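Ticket: Website / newsletter, images not loading for some members
Site: Irkton Food Co-op
Opened by: Ladan Shahbazi
Assigned: Arnulfo Huanca
Priority: normal (was low)

11/13/20

Members on the Flirkano mail app getting blank squares where the produce photos should be. Web version fine on my end. Started after we moved the list over to Pirnix. List is 4000 addresses so can't tell how many are hit, 2 complaints so far, one from Houshang Jalali, one from Homa Tehrani.

Arnulfo: Can't reproduce in Firefox or Chrome. Does Homa have "load remote images" off? Ask her to check Settings > Privacy.

Ladan: She says it's on. Logo at the top shows up, just not the body photos.

Arnulfo: OK so not a blanket block. Logo is on the old host, body photos are on the Pirnix one. Checked the cert on the new host, valid till March. Redirect looks weird though. http goes to https goes back to http. Flirkano probably gives up there.

Arnulfo: Took out the second redirect rule. Cleared cache. Pls resend the test to yourself, me and Homa. Not the whole list!!

Ladan: Sent. Homa still blank. Houshang is OK now, colour and all.

Arnulfo: Homa's might be cached on her phone. Filenames are the same as the last send. Rename the files, re-upload, send again. Resize while your at it, keep each under 100 KB.

Ladan: Done, renamed both.
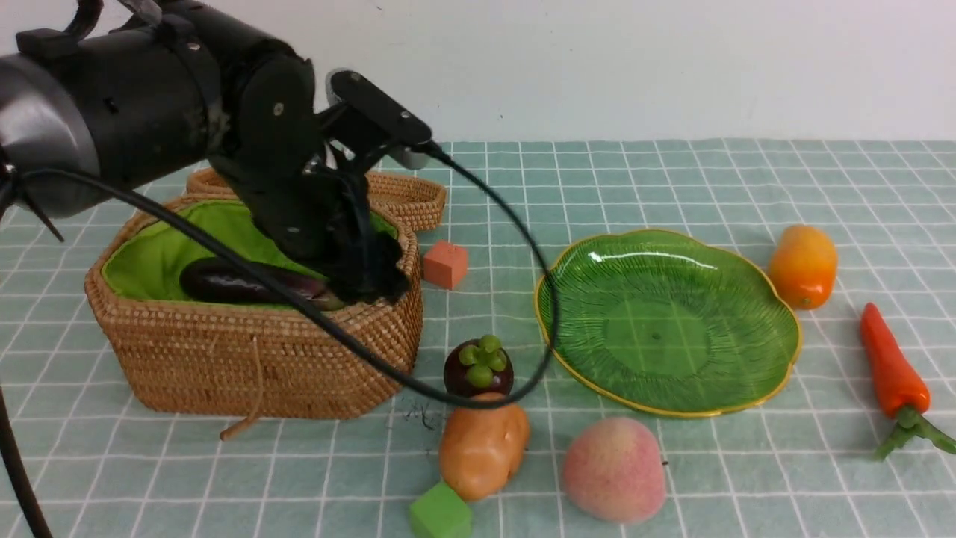
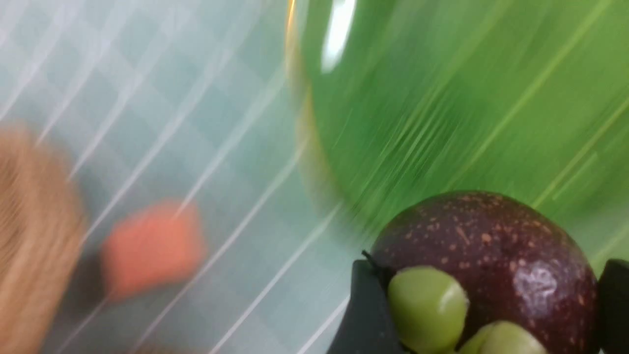 Arnulfo: Got the test, both load on mobile and desktop. Waiting on Homa.

Ladan: Homa says fine now. She also says the unsubscribe link goes to a 404, seperate problem?

Arnulfo: Separate. Open a new ticket, put Niloufar Zamani on it, she did the footer template. Leaving this one open til the full send goes out. Don't reuse old filenames in the meantime.

Status: pending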